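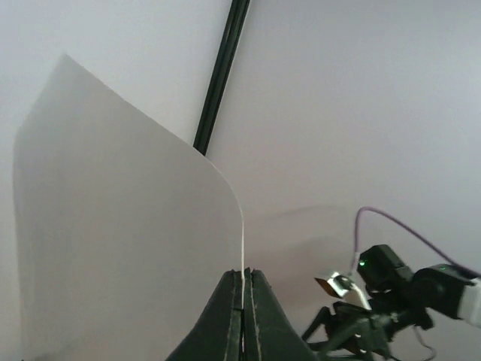

*Speaking time: 4 minutes*

**Opening**

Good evening! I get to talk about my favorite listing of the year, the Jallodano house up in Roruvberg. 3,000 square feet on one level, and 40 steps from the back gate to the lake path (I paced it in August, in bad shoes).

- Start with the kitchen. It faces east, so breakfast is the best hour in the whole place!
- Bedrooms: four, all on the quiet side
- Roof is 20 years old. Say so early, and mention that the Gridimance inspection report is at the back table.

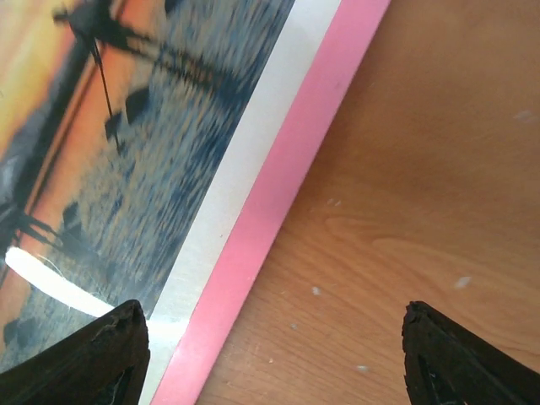 **Price and viewings**

Slow down for this part. The sellers want a family who'll keep the orchard, and they'll wait for one. Viewings go through the Abou Jaoude office, evenings too. Then take questions. Somebody always asks about parking: two cars, under cover.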